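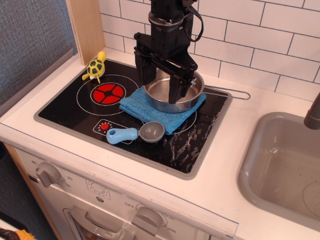 The one-pan winter

Home Food Homes Out of Town Back Issues Subscribe
Search this site Go

Rented rooms and the people who cook in them. It started as a piece about heating bills. Then everyone I rang wanted to talk about supper instead, so supper it is.

Grodard, top end of the high street, October. Half the flats up here were offices until not long ago and the kitchens went in last. You can tell. A sink, two rings, a strip of worktop the width of a tea tray. No oven. The letting sheets call it a "kitchen area", and at 700 a month you get the area and not much kitchen.

So people cook small. One pan, mostly. I spent two weeks of evenings climbing stairs with a notebook and came home smelling of onions every night.

A nurse on the third floor over the Prikik showroom does everything in a milk pan her mother gave her. Rice first, lid on, then tipped in a bowl under a towel while she fries an egg in the same pan. The rice stays hot enough. She eats at five in the morning, standing up, radio on low. Says she hasn't missed the oven once, then admits she dreams about roast potatos.

Down the hill, Bulby Court. Students and a few retired couples, an odd mix, gets on better than you'd think. Somebody on the second landing leaves soup out for whoever's late back. Lentil usually. Red ones, because they cook down quick and don't need soaking. An onion, a carrot if there is one, cumin, and a squeeze of lemon right at the end, off the heat. I had two helpings and was told off for not having a third.

The trick everyone agrees on is order. Wet things last. Anything that catches goes in first, while the pan's clean, and the sauce lifts it all off after. Pasta people disagree. Pasta people boil, drain, and start again in the warm pan with butter and garlic, and will argue it till the bus comes.

And the shopping changes. No freezer to speak of, so you buy for tonight and perhaps tomorrow. The Sastry, on the corner by the station, worked this out years ago. Half cabbages. Single leeks. Eggs by the one if you ask. It's dearer by weight, no question, but nothing goes in the bin.

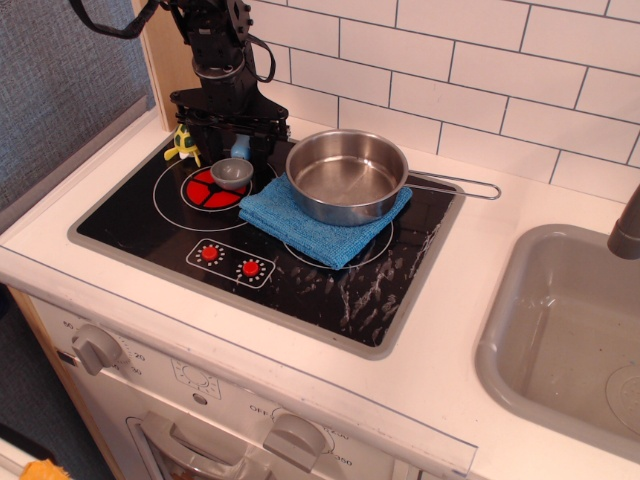 What does go up is the gas, or people think so. One couple at Bulby Court keep every bill in a shoebox and let me go through it. Last winter in the old house, oven going most nights, 2225 units. This winter in the flat, 1340. Smaller place, fewer walls to warm, so you can't give all of it to the cooking. They do though. They were very firm.

Not all of it's cheerful. A man on the ground floor has a cupboard of good pans he can't use, nowhere to put them down. He used to do Sunday lunch for the whole family. Now they go to his daughters and he brings the gravy in a flask. Good gravy. He makes it the night before from chicken wings, browned hard, then an hour of barely a bubble with the window open.

I asked what he'd change. A shelf, he said. Just the one shelf, at elbow height.

The landlord's agent tells me new kitchens are planned for the upper floors, at 2000 a flat, ovens included. No date for it. The nurse has heard this before and is holding on to her milk pan.

Contact us | Copyright Grodard Magazine | Back to top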